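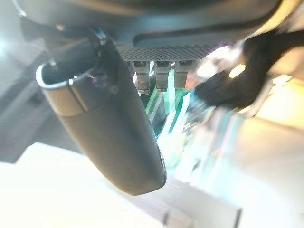

Annual Safety Inspection – Engine Test Bay and Vehicle Lift Area
Plernis Engine Works, Rastwood Facility
Date of inspection: Wednesday, January 1, 2020
Previous inspection: April
Form 241

Instructions to the inspector. Mark each item Pass, Fail, or N/A. Any item marked Fail must carry a comment and a due date. Items marked Pass may carry a comment if follow-up is advised. The bay is to remain shut down until Section 1 has been signed.

Section 1. Fuel and Fire

1.1 Fuel shutoff valve closes fully and is reachable from the operator's station. Pass.

1.2 Fuel lines between the day tank and the test stand free of cracks, chafing, and leaks. Fail.
Comment: The return line rubs against the stand frame at the second clamp. The outer cover is worn through, although no leak was found. Replace the line and move the clamp. Due before the next engine is run.

1.3 Fire extinguishers charged, tagged, and unobstructed. Pass.
Comment: The extinguisher by the roll-up door was behind a stack of crated cylinder heads. The crates were moved during the inspection. The floor in front of it should be painted.

1.4 Oily rags kept in a closed metal can and emptied at the end of each shift. Pass.

1.5 Fuel vapor alarm tested with sample gas. Pass.

Section 2. Test Stand and Dynamometer

2.1 Driveshaft guard in place and bolted at all points. Fail.
Comment: Two bolts missing on the exhaust side. The guard does not move by hand, but it is not to be used in this condition. Corrected during the visit and rechecked.

2.2 Engine mounts and stand bolts tightened to the value posted on the bay wall. Pass.
Comment: The posted sheet is for the older Fevley stand. The values for the current stand are in the manual and differ at the rear mounts. Remove the old sheet.

2.3 Emergency stop cuts ignition and fuel together. Pass.

2.4 Cooling water supply and return hoses sound, with clamps tight. Pass.

2.5 Overspeed cutoff set no more than 200 rpm above the planned limit for the run. Pass.
Comment: The setting is written in the run log by hand. Three entries could not be read. 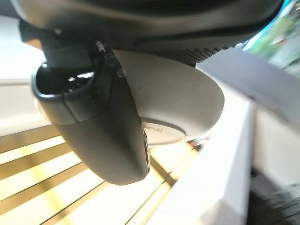

2.6 Throttle cable returns freely to idle when released. Pass.
Comment: Slight drag was felt near the closed position. Clean and lubricate, then repeat the check with the engine off.

2.7 Observation window free of chips and cracks. Pass.

Section 3. Exhaust and Ventilation

3.1 Exhaust collector seated, with no soot marks at the joints. Pass.

3.2 Exhaust fan starts before ignition is allowed. Fail.
Comment: The interlock had been bypassed with a jumper wire. The wire was removed and the fan then started as required. A written explanation is due within 9 days. Any further bypass will close the bay.

3.3 Carbon monoxide monitor within its calibration date. Pass.

3.4 Hearing protection available at both doors. Pass.

Section 4. Vehicle Lifts

4.1 Safety locks engage on both columns at every height. Pass.

4.2 Lift arms, pads, and arm restraints undamaged. Fail.
Comment: Left rear pad split. The lift is tagged out. Ackah pads of the same size are in the parts room and may be fitted.

4.3 Rated load plate readable. Pass.

4.4 Floor anchors tight, with no cracking in the concrete. Pass.
Comment: A hairline crack runs from the drain toward the north column. It ends 70 mm short of the base plate. Mark both ends with paint and measure again in April.

Section 5. Response from the Facility

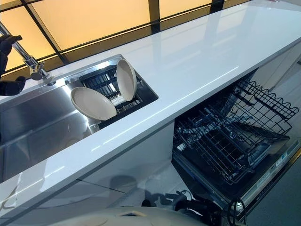 The shop office replied in writing that the fan interlock was bypassed during a wiring repair and was left that way by mistake. It accepts items 1.2, 2.1, and 4.2 as written. On item 2.5, it asks whether a printed label from the controller may be attached to the run log in place of a handwritten entry.

Inspector's note: A printed label is acceptable if it shows the date and the engine number.

Result: Conditional. Reinspection is required for items 1.2, 3.2, and 4.2.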